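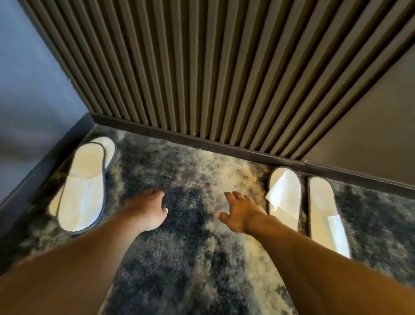 Hiltness Cottage sleeps four and was let for most of December, so the January tidy started at the front door and went downhill from there. The hall rug is the shaggy sort, charcoal and slate with a cream streak, and it holds on to crumbs like a miser. White slippers with dark grey piping live on it, one usually on top of the other – guests do like a heap.

The Hall, 19/01/2025
Wall to wall fluff. Shaken out at arm's length by anyone with a strong back and low standards.

The Slippers
The flat, open-heeled kind you get in hotels. We bought 14 pairs and can now account for very few.

Tidying and grumbling by Sohail Lashari. More rooms once the kitchen is fit to be seen.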